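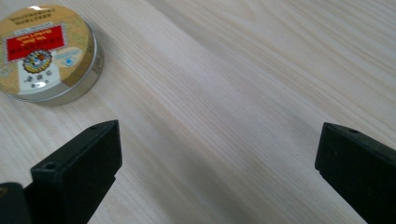
Margareta Costache wrote:

> We plan to collect 2000 demonstrations with the hand-held grippers before touching the arm at all. Sulley's view is that anything a person can do with the gripper, the arm can copy, so the hours on the remote-control rig are wasted. Any objections before I book people for June?

Yes, a couple.

I've heard the "anything a person can do" line before. We believed it on Zeman and ended up with 58 usable runs out of a much bigger pile. People lean in, twist their elbows, and reach over things in ways the arm at Hesthorpe can't.
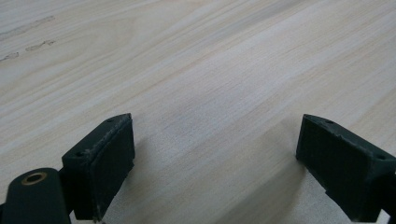
My other worry is the starts. If every run begins with the fingers open over bare wood, the policy learns that one start very well and falls apart on the next. I asked for mixed starts last time and got the same one with the table nudged over.

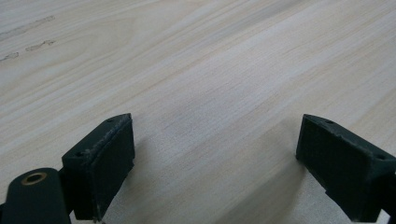
*Gripper open, nothing held.*

I'm not saying go back to remote control for everything. It's slow and people hate it. But give me five runs of each task on the rig first, so we know the arm can get there. Uka has a joint limit check you could run over the hand-held data too, if it still builds.
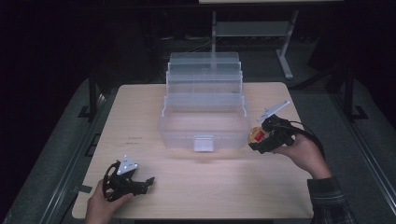 Two-handed tasks are where I'd expect the most trouble. Each hand can look fine alone and the pair still be out of reach for two arms on fixed bases.

And please don't let 2000 turn into 3000 because the first batch didn't train. I'd want to see a plot before agreeing to that.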